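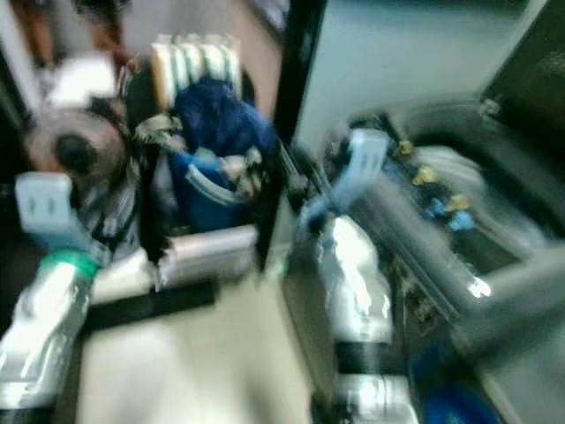
Getting the whiff out of tea towels

I ran my tea towels through the wash on warm with everything else for years and wondered why the kitchen smelled like an old sponge by dinnertime. They'd come off the line looking fine, then I'd wipe one wet plate and there it was! Grease, mostly, plus fabric softener sitting on top of the grease.

So now they get their own load. Hot wash, the longest cycle I've got, half the powder I used to use and no softener at all (it coats the cotton and they stop soaking anything up). If they're really bad I soak them overnight first in a bucket of hot water with 2 big spoons of washing soda. Wear gloves for that, it's rough on your hands. And don't put wool or silk anywhere near it.

Line dry in full sun if you can. In winter I use the clothes horse by the heater, one towel per rail, never doubled over.

Colour is another matter. The red striped ones from Mum's place in Pomare bled all over a white shirt in May, so dark ones go in on their own for the first few washes.

Tomato and curry stains: dish liquid, rubbed in while the mark's still fresh, then cold water from the back of the cloth. Solange Paquette wrote in to say she leaves hers on the grass in the sun afterwards and the yellow fades right off. I've tried it with turmeric and she's right, though it took most of a weekend.

I keep 14 in the drawer, which sounds like a lot until you've got people staying. The ones past saving get cut up for the shed. Pinking shears if you have them, otherwise they shed threads all through your bike chain.

Next up is the oven door, once I work out how the glass comes off.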